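Otgate Community Forum > House and Garden > Paint for a north-facing back room?

damsonjam
Posts: 108
23 Jan 2021
Right, I've been staring at tester pots since Christmas and I'm going cross-eyed. The back room gets no sun until tea time and I want something pale but with a bit of green in it. Husband wants magnolia — over my dead body! Has anyone used Naylor eggshell, or is it all money for the tin?

pegbag_lil
Posts: 2163
We did our hall in Naylor and I love it. Two coats, no drips, and it wipes down lovely after the dog's been past. Go for it!

mr_grouts
Posts: 1687
Disagree with Lil, sorry. Pale green in a north room goes like hospital soup by January. I'd go warm, a creamy sort of white, and put the money into a better lamp. This is the sort of shade I think you're after:
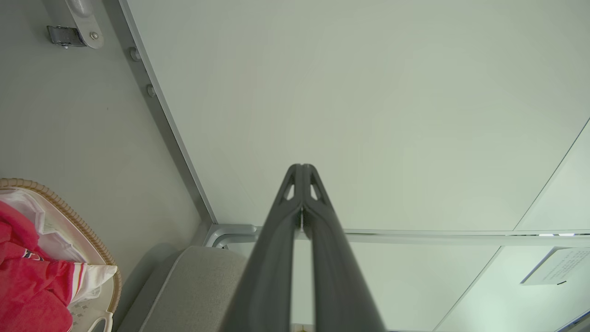
Very pale grey-green, nearly white.

damsonjam
Ooh, but I like that! Doesn't look like soup to me. Is it Naylor?

mr_grouts
No idea, sorry. Zodisum do a trade matt you could have mixed to match, but matt marks if you so much as breathe on it.

pegbag_lil
Which is why I said eggshell :)

tuppence_h
Paint a big bit of lining paper and move it round the room for a few days. I didn't, and had to redo the whole chimney breast. Arkine rollers are fine by the way, the cheap ones shed.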